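3.2 Shared meals and regular giving

The second part of the survey dealt with the meal served after worship. All five congregations in the Rurell district hold one, though only two hold it every week. Questionnaires were handed out in February and 990 were returned, of which 700 were complete enough to use. Forms in Lytvynenko's wording were kept for the questions on prayer and attendance, so that our answers could be set beside the earlier ones. 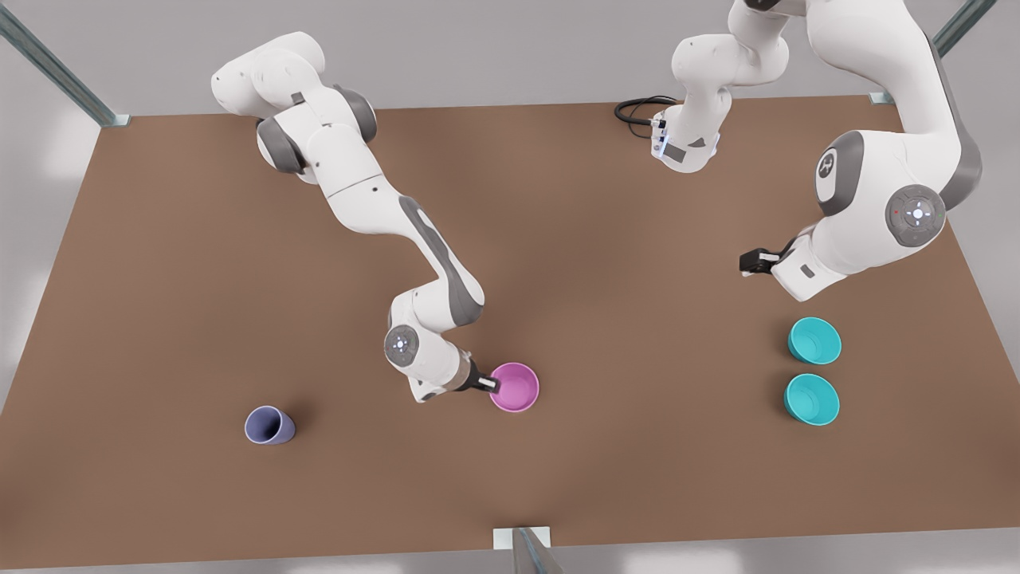

Members who stayed for the meal were more likely to attend a midweek prayer meeting. This held for both older and younger members, but it was weaker in the Domitari congregation, where the midweek meeting is held in private homes and many people find out about it by word of mouth. We did not ask how long each person had belonged to the church, and this limits what can be said about cause.

Godau argues that eating together works as a second form of fellowship, with its own customs and its own leaders. Our answers give partial support. Many members named the meal as the time when they first spoke to a pastor, and several wrote that they had been asked to join the choir or teach Sunday school while at table. 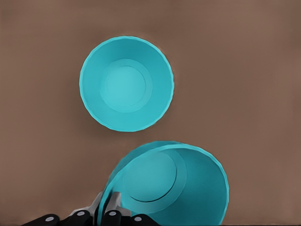
Figure 2. Two turquoise bowls on a brown tabletop, one held by a gripper (simulated view from above).

Giving followed a different pattern. Members who gave a fixed sum each month were no more likely to stay for the meal than those who gave only at festivals. We return to this in Section 4.

Last updated: 25 Jan 2026
Shares: 5 | Comments: 2
Contact | Copyright Rurell Papers | Back to top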